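Workshop notebook — natural dyes, Clustwood
Jul 20, 2025

Best weld yellow yet! I'm writing this with the skeins still dripping over the sink because I want it down before I forget what I did.

Yarn was the Sirnwood lambswool, washed on its own first and left to soak in plain water overnight. I've been lazy about the soaking before and paid for it with pale patches at the ties, so this time I did it properly and loosened all the figure-of-eights as well. Mordant was alum at 11 per cent of the dry weight, no cream of tartar. Alfie Pearce reckons the tartar does nothing for weld except dull it and after today I'm inclined to agree with him, though I'd want to see the two side by side.

Plant material: 200 g dried weld tops for 200 g of wool, chopped small with the old kitchen scissors. Poured on hot water from the tap, pinch of chalk, brought up very slowly. Kept it at about 50 degrees and no hotter. Every time I've let weld get near a simmer it has gone brownish and sulky, and the books all say so, and I keep doing it anyway. Not today!

The first skein had colour on it within minutes. By the end of the hour it was that sharp, slightly green yellow, lemon rind more than butter. I was so pleased I went and fetched people to look. 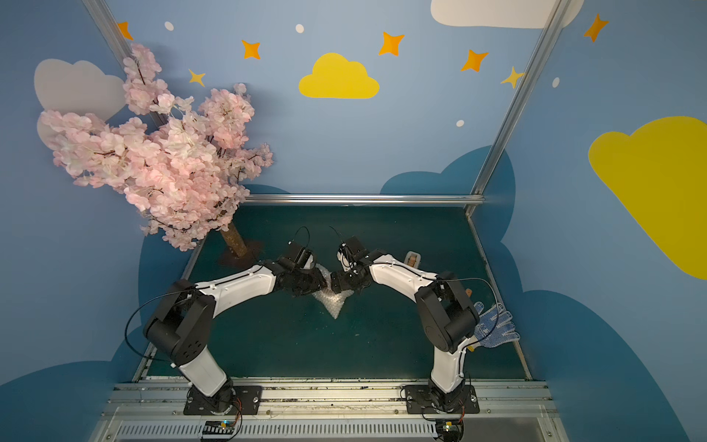
Second bath off the same plants, nothing added. Still strong, a bit softer, and I think I like it better for knitting. Third bath is in the pot now with the lid on and the heat off. I'm not expecting much but it costs nothing to leave it till morning.

Split the second skein into four and tried some changes:

A — left alone. Primrose.
B — dipped in the iron pot, very quick. Proper olive, with a lovely grey cast when you hold it by the door.
C — washing soda in the rinse. Brighter, noticeably so, but the wool feels harsher. Rinsed it again with a drop of vinegar and it came back a little in the hand and lost a little in the colour. Fair swap.
D — overdyed in what was left of the indigo vat. Patchy. The vat was tired and cold and I should have fed it before I started. Where it took, though, it is a gorgeous grass green, so this one is well worth doing again.

Kettle (the big enamel pot, for anyone new reading this) has chipped on the inside rim. There's bare metal showing and I don't want it anywhere near yellows now. I've moved it to the iron shelf and tied a rag on the handle. Please don't move it back!

The Drasuvon madder has arrived and it smells wonderful, sort of earthy and sweet. The pieces are much thicker than the last lot, so they'll need breaking up and a longer soak. Leave the bag sealed for now, it's damp in here.

Light test: wound a bit of A, B and C round card, covered half of each with foil and stuck them in the south window. Check at the end of August. Weld is supposed to be the toughest of the yellows but I've never tested our own and I'd love to have the cards to show people.

To do
— more alum, we're down to the last scoop
— feed the indigo vat and leave it alone for a day
— ask Alfie where he gets his weld seed, ours came up thin by the fence
— new labels, the pencil ones washed off again
— repeat D with a warm vat, three short dips, airing in between

Just lifted the lid on the third bath. There's more in it than I thought.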